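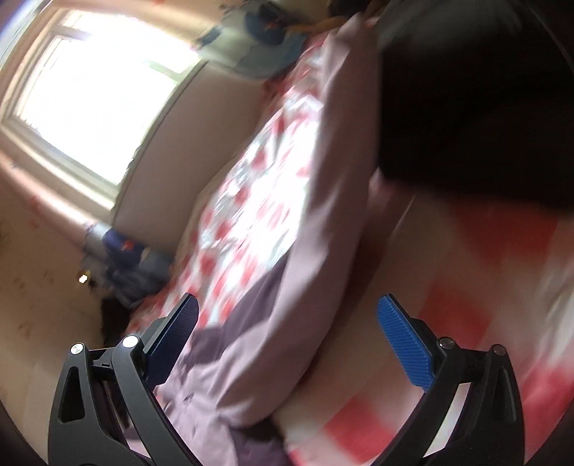 Thitima Wattanapong wrote that her free spins at Bromari had not shown up after she entered the code, and that the promo page still listed the offer as open. She had tried twice, once on her phone and once on a laptop.

Ticket opened 1/22/26
Topic: Bonus code not credited
Handled by: Karim Qaisi

Checked the account. Email confirmed, no active bonus, no pending withdrawal. The code was accepted both times but the spins stayed at zero.

Asked the player to log out, clear the cache and open the Hegde slot from the Promotions tab. No change.

Passed to Dela Sulemana in payments. She found an old welcome bonus from August with 16 spins still marked as unused. The system will not add a second bonus while one is open.

Old bonus removed with the player's consent by chat. New spins added by hand. They expire after 48 hours and winnings carry the usual wagering terms.

Player replied that the spins are showing now, and asked if the removed ones can be paid out as cash. Told her no, see section 6 of the bonus terms.

Status: solved. Reopens if the player replies.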